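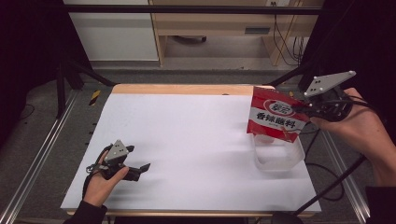
Right, I have opinions about spicy dipping seasoning and clear plastic tubs, and tonight you're all getting them. Thread!

The packet name first, as three of you asked last time: 香辣蘸料. The first two characters are fragrant and spicy, the last two are dip stuff. Once you can recognise 蘸料 you can spot the good shelf in any Chinese supermarket from the far end of the aisle. It's a lovely feeling.

If you've only met chilli dips as a sauce, the dry kind is a different animal. Usually you get chilli and salt, often cumin, sometimes sesame or crushed peanut or soybean, now and then Sichuan pepper so your lips buzz a bit. You press hot food into it and it sticks. No jar to wash up after!

Check the back of the packet before you buy though, they vary loads and some are a paste inside the same sort of wrapper. Give it a squeeze in the shop. Paste squidges, powder shifts about.

Also check for peanuts and sesame if anyone at your table needs you to. Don't go by the picture on the front, it's often only a pile of chillies.

Now the tub. I used to keep all my seasoning packets standing up in a drawer and I had no idea what was in there. I did the whole lot out in September and found 113 of them. One hundred and thirteen!! Mostly noodle sachets, plus a soup base that had gone solid.

So now everything goes in see-through containers. Clear ones only. I had some very handsome tins before and I loved them and I never once remembered what was inside.

How I do the sort, if it's useful to anybody: clear the table completely, put down a big sheet of white paper, tip everything on one side and have the tub on the other. Pick up, read, drop in. Boring to look at and so satisfying to do.

The white paper is the best bit. Any packet with a pinhole in it gives itself away straight off — you get a tiny red trail. On bare wood I'd miss it, and then I'd find it later with my sleeve. Or worse, rub my eye.

And when you're finished you lift the paper by two corners, make a chute and tip the dust in the bin. Table stays clean. I use end-of-roll paper from Plornix, the art shop in Predberg, who sell it off cheap by the bundle. Lining paper from a DIY shop does the same job.

My tubs, going left to right along the shelf:
Dry dips
Noodle sachets
Soup and hotpot bases
Bits (everyone needs a bits tub)

Four is plenty. I tried splitting the dry dips into hot and not so hot and it lasted until the first time I was hungry.

Small tip on packing: put them in on their long edge with the tops all facing the same way, like records. Then you can flick through. If you lay them flat you only ever use the top two, and the bottom ones go out of date in the dark.

Oldest at the front. I write the month on the corner of each one in marker pen, nice and big. The printed dates are tiny and always on the crinkly bit.

Elsa Lie has just replied asking what you do with a packet once it's open. Good question! Fold the top over twice, bulldog clip, into a small jar with a lid. The jar matters more than the clip. Chilli powder drinks up damp from the kettle and goes to gravel in a week or so.

If it has gone to gravel, it's usually just clumped. Bash it with the back of a spoon. If it smells dusty or a bit like old paint, bin it, the oil in the chilli or the nuts has turned.

OK food! What to dip, in order of how happy it makes me:

Potatoes. Cut into wedges, parboiled, then roasted very hot till the edges go dark. Tip them in a bowl, two spoonfuls of the dip, shake. I could stop the thread at this one.

Tofu, the firm sort. Press it, cut into fat slabs, fry in a little oil and leave it ALONE until it has a proper crust. Little saucer of dip on the side. My friend Frøydis came round claiming not to like tofu and I ended up frying a second block.

Boiled eggs! Halve them, yolk side down into the powder. Takes no time at all. I have this standing up at the worktop more often than I'd care to admit.

Fruit. Please trust me. Cold pineapple or a hard green mango or a slightly underripe pear. Sour, sweet, salt, hot. Check your packet first, as the heavy cumin ones are a bit odd on a pear (still ate it).

Mushrooms, the big flat ones or oyster ones. Dry pan to start with so the water goes off, oil after that, powder right at the end. If you put the powder in early it burns and the whole house coughs. Ask me how my smoke alarm is.

That goes for everything by the way. Season off the heat, or on the plate. Chilli catches so quickly, and burnt chilli is bitter and gets in your throat.

Want it wet after all? Heatproof bowl, two spoonfuls of dip, one of sesame seeds if there aren't any in it already. Heat a splash of plain oil till it shimmers and pour it over a bit at a time. It fizzes up and smells incredible. Little vinegar, little soy, done. Go easy with the soy, the powder is salty to begin with.

Good over 200 g of noodles for two people, or one me.

Someone's asking how hot it is. Depends on the packet! The ones I buy are a warm sort of hot that builds up while you're chatting. Start with a pinch on your finger. If it's too much, stir in some crushed roast peanuts or a bit of sugar and it calms right down.

Gøran says he mixes it into mayonnaise for chips and honestly fair enough, I'm trying it tomorrow.

Update on the mayo, posting this the next evening: yes. YES. Leave it ten minutes before you eat it so the powder softens, otherwise it's a bit sandy.

Britt-Marie wants to know if you can make your own. You can! Toast cumin seeds and a few Sichuan peppercorns in a dry pan, let them cool, grind them up with chilli flakes, salt, a pinch of sugar and toasted sesame. Mine comes out coarser than the packet and I like it that way. It also loses its smell faster, so make a little and make it often.

I still buy the packets. They're cheap and they keep, and there's something about having a full tub of them with all the red edges lined up that makes me very happy.

Next job is the noodle sachets. A good many have lost their noodles, so I've got vegetable oil pouches with nothing to go with and flavour powders I can't put a name to. Plan is to use them up in fried rice one at a time and write down the good ones.

If you've got a favourite dry dip, tell me what the packet looks like and what you put it on. Photos of your tubs also very welcome, tidy or not. I'm off to boil an egg.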